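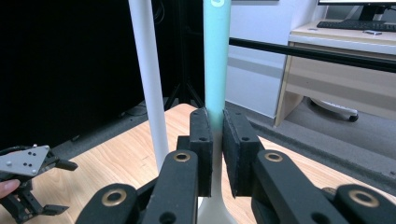 **Ticket 3614 - Hanging task, household chores track**
**Site:** Sterkstead
**Reported by:** Zewditu Degefa
**Opened:** March 3, 2024
**Status:** Open, pending retest
**Priority:** Normal

**Summary**

The Lusuleck policy does not hang long, narrow items on the mug tree reliably. The same chore is completed by a human operator using the hand-held grippers without difficulty. The request from Pakham is for a written opinion on whether this chore may be listed as "ready" in the September report.

**Reported behavior**

The arm picks up the item and carries it to the stand. At the hook, one of two faults occurs. In the first, the item is released before it is seated and falls to the table. In the second, the fingers press against a neighboring hook and the stand shifts on its base. The second fault was logged in 17 trials out of 300.

**Steps taken**

1. Finger pads inspected and cleaned. No change.
2. Gripper closing force reduced one step. Fewer dropped items, but more slipping during the carry.
3. Approach height raised by 5 mm. No change.
4. Human demonstrations repeated at the same table with both hand-held grippers, for comparison with the first set.

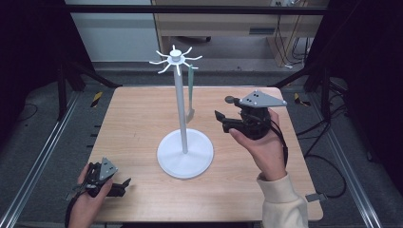

*Attachment 1. Demonstration with two hand-held grippers; item hanging on the right side of the stand.*

**Findings**

The stand has eight hooks, all of which bend upward at the tip. An item must therefore be lifted over the tip and then lowered. Operators do this with a small turn of the wrist. The policy has learned the approach but performs the lowering motion too early. The first demonstration set contained few examples in which the item was on the right side of the pole, and this is considered the probable cause of the early release.

The stand is light and is not fastened to the table. Fastening it would remove the second fault in testing. It was decided not to do so, as a kitchen stand would not be fastened either.

**Response to Pakham**

The chore should not be listed as ready. "Works with supervision" is an accurate entry at this time - the arm can carry items to the stand, and a person must still check that each one is seated.

**Next actions**

- Assefa team to retrain with the added demonstrations.
- Z. Degefa to rerun the 300 trials with the stand unfastened.
- Gripper force to remain at the reduced setting until the rerun is complete.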